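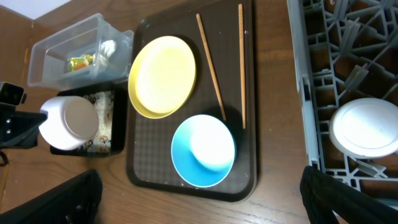 4. Seasoning your Vituvwood rice steamer

Now for the fun part! A new steamer smells strongly of fresh bamboo, and one quick seasoning mellows it and gets the weave ready for food. You only do this once, and the kitchen smells wonderful while it happens.

1. Take both baskets and the lid out of the box and peel off the paper bands.
2. Rinse everything under cool running water. No soap, please (bamboo drinks it up and gives it back to your rice).
3. Fill a wide pan with water to a depth of 4 cm and bring it to a gentle boil.
4. Stack the baskets, put on the lid and set the steamer over the pan. The bottom rim should sit above the water.
5. Steam it empty for 28 minutes. Top up with hot water if the level drops.
6. Turn off the heat, lift the lid away from you and let the baskets cool on a rack.

CAUTION: Steam burns fast. Use dry oven mitts, and keep the pan handle turned in from the edge of the stove.

Note: Pale streaks on the inside wall after the first steaming are normal and fade with use.

Your first batch

Start with short-grain rice, soaked and drained. Line the lower basket with damp cheesecloth, spread the rice loosely and poke a few holes through it with a chopstick so the steam can climb. Jade Pelletier in our Silbridge test kitchen adds a strip of kelp on top, and it is so good!

For the larger Kinsella size, see section 5.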